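Voyle by Gutmont — finished it, not sure what I read (spoilers from post 4)

Forum: Thrillers and Spy Fiction
Started by: marrowlane

marrowlane
28/07/2025

Picked this up from the library after seeing it mentioned in the Cold War thread. For anyone who hasn't come across it, Voyle is the name of the listening station on the north coast where most of the book is set. The main character is a translator who gets sent there to go through old tapes and finds that one of the voices is her father's.

I liked the first half a great deal. The work is dull and the author lets it be dull, so when something odd turns up on a tape you notice it as she does. Then around page 400 it moves to the port and turns into a different book, with boats and a kidnapping. Did anyone else feel that, or was I tired?

No spoilers for the last 10 chapters for the first few replies please, then do what you like.

pennyweight_k

Same here. The station chapters are the best thing in it. I could have read another 100 pages about the filing system. The port section reads as if an editor had asked for a chase.

I'd also say the father is better as a voice. Once he's in a room talking he's just a tired man explaining the plot.

Dunnock

I disagree with both of you. The station chapters are slow for no good reason. There are three separate scenes of her asking for a key to the tape store. I nearly gave up, and only carried on because I had a long train journey and nothing else in my bag.

The port is where it gets going. The customs office chapter is as good as anything in this line I've read for years.

marrowlane

We're past the first few replies so SPOILERS from now on.

Dunnock, the key matters though. The reason she has to keep asking is that the head of station has changed the signing-out book, and that's how she works out he has been down there at night. If you cut two of the three scenes you lose that.

Dunnock

I got that. I got it the first time. She then explains it to the driver and again to herself on the ferry.

tealeaf_north

Coming in as someone who read it when it first came out, under the Prirkance imprint. There are two versions. The Prirkance hardback is shorter and ends on the ferry. The one in libraries now is the Gutmont paperback, which added the epilogue and I think 128 pages of extra material, nearly all of it at the port. So if you feel the join, there is one.

I prefer the hardback. You never learn whether the father went over willingly, and I thought that was the right place to stop.

pennyweight_k

That explains a lot. Is the hardback easy to get hold of? My branch only has the paperback and the catalogue shows one edition.

tealeaf_north

Not very. I see one on Pandotport every few months, usually without the jacket. Check the last line before you buy, as sellers list both under the same entry. It should end with her putting her watch forward.

marrowlane

Right, so I went back last night and this morning and reread the ferry chapter with that in mind, stopping where the hardback stops. It does work. She has the tape in her coat, she hasn't decided whether to hand it in, and the last thing she does is the watch. I'd read straight through that the first time as filler.

What I can't settle is the handler. In the paperback he turns out to have known about the father from the start. If the book ends on the ferry, there's nothing to say he knew anything. He's simply a man who sent the wrong translator.

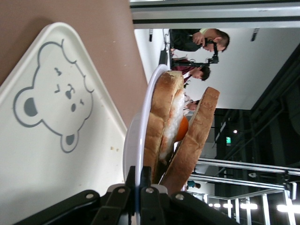 pennyweight_k thinks he knew in either version. Look at the interview in chapter two, where he asks which of her parents taught her the language and then doesn't write the answer down. He writes everything else down, including the name of her landlady. That was there before the extra pages, unless tealeaf says otherwise.

tealeaf_north

The interview is in the hardback, yes. I've just checked. The landlady is in it too. The line about him not writing it down is slightly different, he "let the pen rest", but it comes to the same thing.

Dunnock

A man resting his pen isn't evidence. I'd say the epilogue is needed for exactly this reason. Without it you have a handler who may or may not know, a father who may or may not have gone willingly, and a tape that may or may not be handed in. At some point the author has to decide something.

tealeaf_north

We'll have to differ there. I don't mind leaving three things open if the person in the middle is clear, and she is.

oxbow77

Half way through the paperback and have foolishly read this whole thread. My own fault.

One question that isn't about the plot. Does the language stay this heavy on initials? There's a list of departments at the front and I'm turning back to it every other page.

marrowlane

It eases off once she leaves the station. You only need two of them after that, the harbour office and whoever pays the driver.

Sorry about the spoilers. The warning was up there, but I could have put it in bigger letters.

Dunnock

oxbow77, you're about to reach the second key scene. Skim it.

pennyweight_k

Don't skim it. There's a line in there about the carpet that comes back on the ferry.

I've put a search on Pandotport for the hardback. If two turn up I'll post here.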